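Chasing a Dropped Grasp: What Our Team Learned from the Zurkum Cell

Final project report, 2024-07-22

Our project was supposed to be about speed. We had a simulated pick-and-place cell, which we named Zurkum, and a plan to shave time off moving bins in and out of a parts rack. Then the arm started letting go of bins partway through a move, and that turned into the best part of the whole course!

The fault first showed up in a batch of 48 overnight runs. In 6 of them the gripper opened early, before the planner had sent the release command. The log for each bad run looked perfectly normal. Our controller, Utar, reported "grasp held" the whole way through, even while the bin was on its way down to the table. So we had two problems: a gripper that opened on its own, and a status message that was wrong. We cared more about the second one. On a real arm, a person could reach into the cell trusting that message.

We started by rebuilding the cell with the same rack and the same starting positions, then stepping through the motion in small pieces.
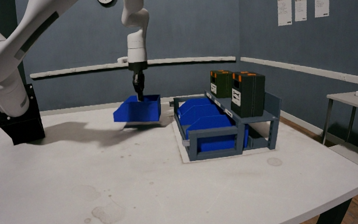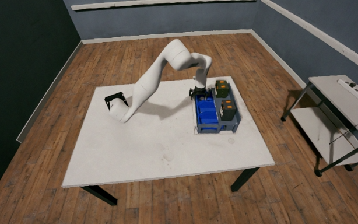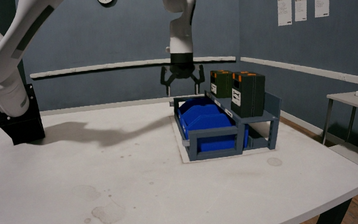 The false "grasp held" message came from the way Utar decided what the gripper was doing. It never measured anything. It remembered the last command it had sent and reported that back, so once it had said "close," the grasp was held forever as far as the log knew. A gripper with a blue bin hanging from it and a gripper standing open with only wall behind it, as in the third view, could produce exactly the same line in the file. We must have read that line hundreds of times without asking where it came from. The fix was to read the finger joint positions on every step and compare them with the width we expect when a bin is between the fingers.

With honest status in the log, the early opening was much easier to find. Our close command had a timeout, left over from the Munasinghe starter code that we built on. When a move went past step 853, the timeout fired and set the gripper target back to its default, open. Short moves finished well before that. Only the longer paths, the ones that swung wide to stay clear of the rack, ran out of time with a bin still in the air – and those were the paths we had added ourselves to make things safer.

We changed three things. The timeout now stops the arm and holds the current grip. The log records both the commanded and the measured gripper state. And if those two disagree while a bin is being carried, the arm freezes and waits for an operator to clear it.

We then ran 45 of the long paths back to back and got no early openings. We also forced the fault on purpose by cutting the grip force in the middle of a carry, and the freeze triggered each time. It was very exciting to watch it catch something we used to miss completely.

There are limits. Everything so far is in simulation, where joint readings are clean. The Lillier gripper in the teaching lab has some play in its fingers, so our width check will probably need a wider tolerance. We also haven't tested a bin that slips slowly – the fingers might stay at nearly the right width until it is almost gone. Two of us are going to keep working on that in September.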